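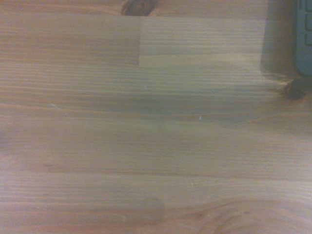

Cleaning and Re-oiling a Foam Air Filter

The air filter on an off-road motorcycle should be inspected after every ride and serviced whenever dust is visible on the foam. Work on a flat surface with good light. A plain wooden tabletop is suitable, and pale wood with a fine grain, even with a dark knot in it, makes dropped screws and clips easy to find. Cover the surface before any oil is opened.

What is required
Nitrile gloves
Foam filter cleaner
Foam filter oil
Waterproof grease
A clean bucket and a lint-free cloth

Removing the filter
1. Wash the outside of the airbox and let it dry.
2. Open the side panel and release the retaining bolt.
3. Lift the filter out without tipping it toward the intake.
4. Block the intake with a clean cloth and wipe out the airbox.

Cleaning
1. Separate the foam from its cage.
2. Work the cleaner through the foam by hand. Do not wring or twist it, as the glued seams may split.
3. Rinse with warm water from the inside out.
4. Allow the foam to dry fully, away from direct heat.

Oiling and refitting
Apply oil evenly until the color is uniform, then squeeze out the excess. Refit the foam to the cage, grease the sealing lip and tighten the bolt by hand. Confirm that the lip sits flush all the way round.

Replace any foam that crumbles or shows an open seam.

Page reviewed by Vicente Medina, Jollard Workshop Training, 02/09/2024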